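Home | Guides | Workshop | Lighting | Contact

Setting Up Overhead Lighting in a Long Room with Windows on One Side

This guide covers a long work room with a ceiling made of parallel panels, a central beam and daylight entering along one wall. The method applies to new fixtures and to existing ones that leave dark patches on the benches.

Before starting, switch off the lighting circuit at the breaker and confirm with a tester that it is dead. If the circuit is unlabeled, have an electrician trace it. Wiring changes are outside the scope of this page.

1. Draw the ceiling to scale. Mark the beam, the panel seams and every existing fixture. Use the beam as the reference line and take all measurements from it.

2. Mark the benches on the same drawing. A tube directly behind a seated worker throws a shadow onto the work. Place the row slightly forward of the bench edge, on the worker's side of the bench.

3. Take light readings at bench height with the fixtures on. Do this once at midday and once after dark. Record both values at each position. The night reading determines how many fixtures are needed; the midday reading determines how they should be switched.

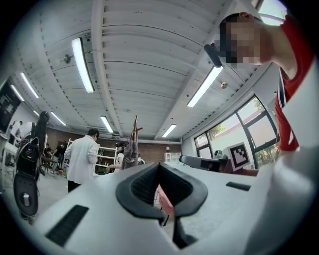

4. Split the switching by distance from the glass. Fixtures nearest the windows go on their own switch so they can stay off on bright days. Fixtures on the far side go on a second switch.

5. Check for glare. Sit at each bench and look up at a normal working angle. If a bare tube is in direct view, fit a diffuser or turn the fixture so its long axis runs along the line of sight.

6. Clean the tubes and covers before replacing anything. Wipe with a barely damp cloth, dry fully, then repeat the readings. In the Matura room, Hooman Rahimi measured 277 lux at the back bench before cleaning and did not need to add a fixture there.

7. Replace tubes by row. Mixed color temperatures make it harder to match paint or thread. Let new tubes run for 15 minutes before taking the final readings.

Keep the drawing and both sets of readings near the breaker panel. Repeat step 3 each February, and again whenever benches are moved.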